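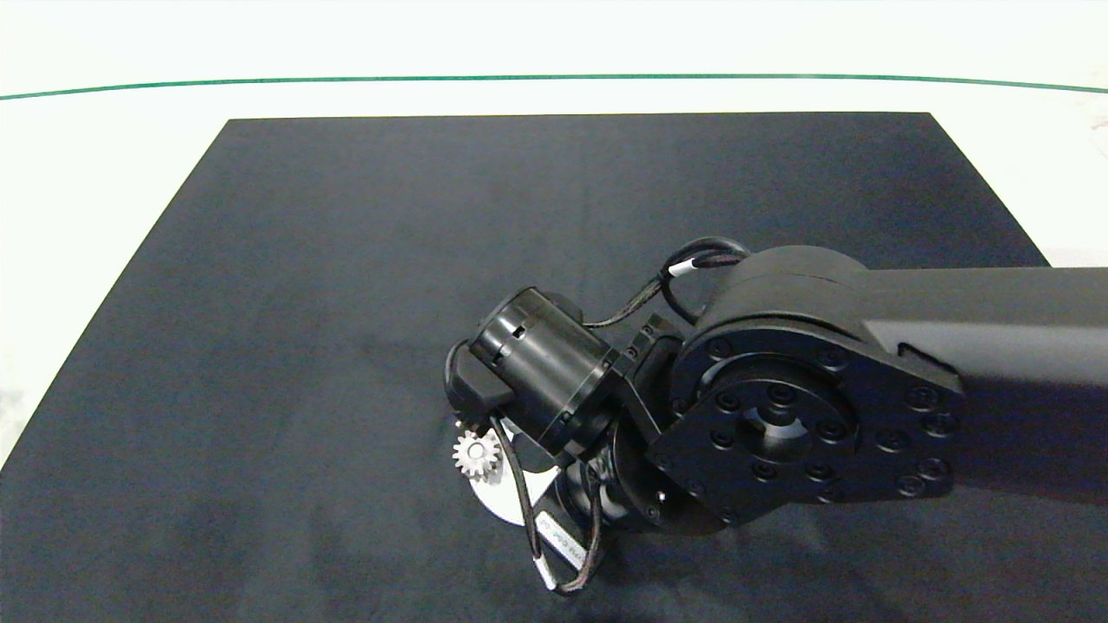

ARM 2, BENCH CELL: PRE-START CHECK
Correa bench, Plutport shop. June sheet
Checked by: Imani Marchetti
Second look: Saeed Abbasi (items 5, 9 and 12 only)
Mark OK / FIX / N/A. Write something next to every FIX please, last month's sheet had four with no comment and Joni had to redo the lot.

Before power

1. Main switch off, tag on. OK
Tag hook on the cabinet door is bent again. Still holds.

2. E-stop buttons, both, press and release. OK
Left one stiff. Not stuck. Keep an eye.

3. Table clear, tools off the mat. OK
Mat flat, no lifted corners. Lint-rolled it before start, dark mat shows up everything.

4. Green line on the table. OK
Keep hands and mugs on your own side of it when the arm is live. Line is thin and people lean over it without noticing. Rostam wants wider tape, I'd say yes.

Joints and bolts

5. Big joint, bolt ring on the face. OK
All hex sockets checked by hand with the short key, none turned. Saeed went round a second time. Do not "just nip them up" if they're fine, that is how we stripped one in the spring.

6. Outer bolts on the housing. OK
Wiped. One had a bit of old thread lock on the head, picked off.

7. Bracket between wrist cylinder and big joint. OK
No cracks round the bolt holes. Use the flashlight, black on black you can't see a thing otherwise.

8. Lower wrist motor housing. OK
Felt for play with brake on. None. Hard to get fingers under there, go from the left.

9. Small fasteners at base of the cylinder. FIX
One slightly proud. Saeed reseated it, rechecked, fine now. Leaving it as FIX so next shift looks again.

End of arm

10. Spur gear, teeth. OK
No chips. Turned it by hand a full turn, smooth. Dry, no grease on this one, Hamidreza says leave it that way becuase it drips on the mat.

11. Gray half-round plate below the gear. OK
Edge clean. Not touching the gear anywhere in the turn. If you hear scraping, stop and call, don't run it to "see if it clears".

12. Gripper body seated. OK
Pushed and pulled, no click.

Cables

13. Braided cable loop over the cylinder and up to the big joint. OK
Loop is free, not kinked. White marker band still on, hasn't slid. If the band has moved down toward the wrist, the loop is too tight, reset before you run anything.

14. Thin cable down from the gripper body. FIX
Hangs too low for my liking, runs right past the plate and the end dangles. Needs a clip. No clips in drawer, asked Celico for a bag. Slow moves only until then.

15. Label tag on the cables under the lower motor. FIX
Tag is there but swings about. Needs tying back short. Don't cut it off, it's the one we match to the spares list.

16. Cable sleeve, look for rub marks at every bend. OK
Light shine on one bend, no damage.

Power on

17. Lights on cabinet normal. OK

18. Home move at low speed, one person at the stop. OK
Imani on the stop, Saeed on the pendant.

19. Each joint alone, both ways. OK
Joint 4 tiny squeak going down. Same as last sheet. Noted.

20. Wrist to full tilt, watch item 14 cable the whole time. OK
Cleared the plate. Not by much.

21. Motor temp after warm-up, limit on our sheet is 70 C. OK
57 on the lower wrist motor. Was in the high 40s last time but the shop is warm today.

22. E-stop while moving, slow. OK
Stopped clean, no sag.

Left open for next shift
Item 9: check that fastener before anything else
Item 14: clip, then retest item 20 at normal speed
Item 15: tie back tag
Wider tape for the line, Rostam to decide

Cell OK for slow running only. Do not lift the speed limit until 14 is signed off.

Comments
Joni Ruotsalainen: Clips are in the Brurnano box under the bench, bottom tray. Take two. One goes on the gripper side, other one halfway down.

Hamidreza Daneshvar: squeak on joint 4 I heard too, only when going down. Will look at it when the cover comes off. Please nobody spray anything in it

Imani: Found the clips, not fitted yet, ran out of time. Item 14 stays FIX.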